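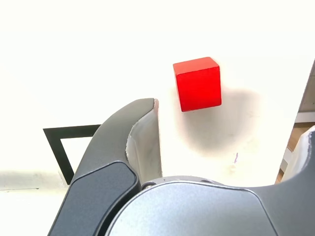 A robot gripper and a red cube on a white table.

What does a robot cost?

The price of the arm is only the start. A school with $1000 to spend must also plan for a gripper, a table and spare parts. The soft pads on gripper fingers wear down, so many buyers order 2 extra sets.

Henrike Gerlach plans the budget for a robot club. Her first list came to $1026. She took off one cable, and then it fit.

Try it: write down 3 things your robot would need, and find out what each one costs.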